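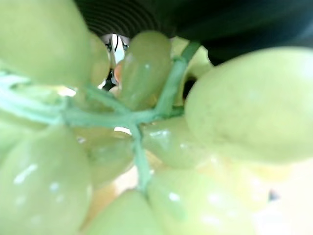 How do you keep green grapes from going soft in the fridge?

Leave them on the stem, don't wash them until you're ready to eat, and keep them in something that lets a bit of air through.

I pulled that out of the digest and put it up top because it comes up every fall, and I have more to say about it!

On the Pritau kitchen list, someone wrote:

> I bought a big bag of green grapes at the Ledesma market and
> did what I always do: picked them all off, rinsed them, into a
> tub with the lid snapped on. Three days later the bottom layer
> was mush. My mother-in-law keeps hers for two weeks. What am I
> doing wrong? Also, does anybody freeze them?

Oh, I used to do exactly this! Pulling a grape off leaves a little torn spot where the stem was, and that's where mine always started to go. Now I snip the big bunch into small ones with kitchen scissors, leaving the thin branches on, and they go into a colander on the back of the middle shelf with a paper towel under them. Last October I got a good 12 days out of a bunch that way (and it was a cheap one).

Go over them when you put them away and take out anything split or leaking. One bad grape will take its neighbors with it. And don't worry if some look more yellow than the others, those are usually the sweet ones and I eat them first, standing at the counter, before anybody else gets home.

Freezing: yes, yes, yes. For this you do wash them and take them off the stem. Dry them really well, I mean roll them around in a dish towel, then spread them on a cookie sheet so they aren't touching. Mine go in after supper and get bagged in the morning. They're wonderful straight from the bag, like tiny sherbets, but cut them up for little kids.

Has anyone tried roasting them? I did a pan for 30 minutes with olive oil and salt and put them on toast with ricotta, and I can't stop thinking about it. I'd love to hear what temperature other people use, mine got a little dark on one side.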